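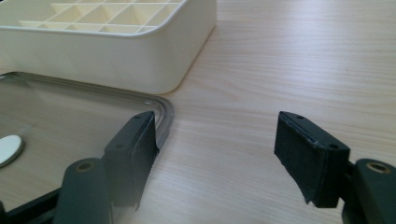

Seven hooks is all a shop window needs, according to the owner of Bouazza, and the town's other shopkeepers can argue with her on Friday if they like. She has run the button and ribbon store on the market street long enough to have stopped dressing the window for Christmas, Easter or the visiting cruise crowd.

"People come in because the door is open," she says. "I tried a mannequin once. Customers apologized to it."

The store is narrow, and the stock goes up to the ceiling. By her last inventory she carries 386 kinds of button, a figure she gives with the weariness of the person who did the inventory. Horn and shell sell to the tailors. Everyone else wants the one that fell off their coat in May, and they want it to match the other 5.

"They bring me the coat, which is good. Or they bring me a description of the coat."

Her neighbors have changed more than she has. The hat shop became Andar, which sells walking shoes and, on weekends, very small coffees. Across the street is Drondotmont, a cheese counter with a line out the door by 10 on market mornings. She regards the line with mixed feelings - it blocks her entrance, but bored people look in.

"A man waiting for cheese bought four yards of velvet ribbon. I didn't ask."

Would she sell online? A nephew set up a page for her, and it brought in more than 7 orders before she asked him to take it down. The packing was dull, she says, and one buyer returned a single button.

She closes for lunch when she is hungry. The sign on the door gives no hours for this, and regulars have learned to try the bakery first.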